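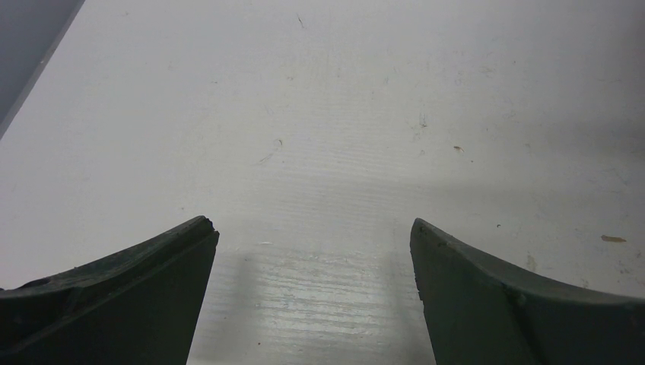

Ji-hoon Shin thinks I have gone soft on board games, and that a good one should leave at least one person sulking. I disagree, and happily!

Search this site Enter keywords Go

We played Warkari twice in February, all evening both times, and the best bit was the end of the second game, when my sister and I had to work out together how to get the last ferry over the river. She is dreadful at losing. She was brilliant at this. I have a whole shelf of games where you knock people out one by one and they go off to make the tea, and I love a few of them dearly, but I can't remember a single thing anybody said while we played.

Ji-hoon's answer is that working together lets one bossy player run the lot. Fair enough — it happens, and I have been that player. Belmonte gets round it by making you keep your cards hidden and allowing only 2 questions a turn, so even the loudest person has to guess. I'd play it with children, with grandparents, with people who swear they hate games.

Try it before you buy another 1,000 plastic soldiers. Ours comes out again at half past seven, and there is room for one more.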